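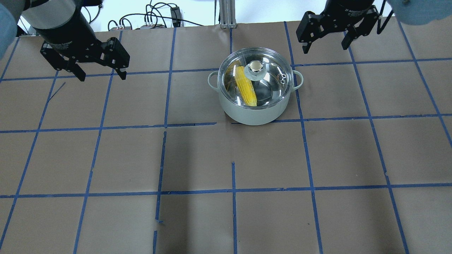

Saturday, March 10, 2018

Okay, so it's been a while since I wrote in here (sorry, diary) and I have a whole pile of stuff to catch up on, mostly the garden, because I have gone completely seed crazy and it isn't even spring yet.

I slept until almost nine, which felt amazing, and then I had my coffee standing at the back door in my robe and stared at the yard. There's still a crust of snow along the fence on the north side, all gray and gritty, but the bed by the garage is bare dirt now! I went out in my slippers and poked it with a stick. The stick went in maybe an inch and then hit frozen ground, so no, I can't plant anything, but still. An inch!

The big news is that the community garden in Pullwood finally called and I got a plot. I've been on that waiting list since a year ago last July. I'd pretty much given up on it, and then on Tuesday night there was this voicemail telling me I had plot 11 if I still wanted it. If I still wanted it! I called back so fast I hadn't even taken my coat off. It's 200 square feet, and the fee is less than I spend on takeout in a month, and there's a water spigot at the end of the row. My own yard gets maybe four hours of decent sun between the neighbor's maple and the garage, so everything I grow back there comes out tall and floppy and sad. The plot is out in the wide open. Tomatoes! Peppers! I could grow melons if I wanted to (I do want to, though I've read they're fussy).

So I drove over this morning to look at it. Fimulden Road was down to one lane by the bridge again and I sat there behind a gravel truck for what felt like a week. The garden itself is kind of bleak right now, just brown rectangles and string and some bent tomato cages somebody left out all winter. Plot 11 is in the second row, next to one with the neatest raised beds I have ever seen in my life, so that's going to be intimidating. Mine has a lot of dead weeds in it and about half a bag of something hard as a rock that I think used to be lime. There's a rhubarb crown in the corner, though! At least I'm pretty sure it's rhubarb, there were these wrinkly pink knobs just starting to push up. I scraped the leaves back over them so they don't freeze.

I paced the whole thing off and drew it in my little notebook when I got back in the car, with the heater going full blast. Then I redrew it at home on graph paper and then I redrew it again. The trouble is corn. I want corn so badly. Everything I read says you have to plant it in a block so it can pollinate, four rows at least, and four rows of corn eats up a third of the plot before I've put in a single bean. And then it shades everybody else. If I put it on the north end it only shades the path, but the north end is where the rhubarb is, and I don't want to move the rhubarb when I've only just met it.

I had the Zornora catalog open on the kitchen table all afternoon going back and forth. They have a short variety that's supposed to top out at five feet, and the packet is 200 seeds, which is way more than I need. I put it in the cart. I took it out. I put it back in. My mother grew corn one year when I was little and the raccoons got every single ear the night before we were going to pick it, and I remember her out there in her nightgown yelling at the dark. I don't know if there are raccoons in Pullwood. There must be, there are raccoons everywhere.

In the end I ordered the corn, two kinds of tomatoes, the long skinny red peppers, pole beans, cucumbers, dill, and a packet of zinnias that I had no room for on the graph paper. The shipping was free over a certain amount, so then of course I added the melons. I'm not going to write the total down in here.

What else. I finally started the tomatoes I already had from last year, on top of the fridge where it's warm. I used egg cartons and they already look a little droopy, so that may have been a mistake. I wrote the names on masking tape and then the marker ran when I watered, so now I've got one carton that says something like "Bra" and another one that's just a purple blob. We'll find out in the summer!

I also went for a walk around four, when the sun came out. The step counter on my phone said 1,776 when I left the house, and I thought, huh, 1776, and told the cat about it later and she didn't care. I walked up past the Lu bakery, and they'd already sold out of the sesame rolls, so I got one of the sweet bean ones and ate it on the way home with my gloves on. There are snowdrops in front of the yellow house on the corner, a whole big clump of them, and a robin was hopping around acting like he owned the place.

Clocks go forward tonight. I've already done the stove and the one in the hall, and I'm leaving the car alone until I can find the manual. I hate losing the hour but I love, love, love the light in the evenings. Pretty soon I'll be able to get over to the plot after work and still see what I'm doing.

I'm on page 508 of the library book and it's due Monday, so I should quit writing and go read it. It's the one about the lighthouse family and I can't keep the cousins straight anymore. There's a family tree in the front that I keep flipping back to.

Things for tomorrow: call about borrowing the tiller, find my good gloves (basement? trunk?), look up whether you can pick rhubarb the first year if you're not the one who planted it, and buy a real marker. Also cat food. We're down to the cans she hates.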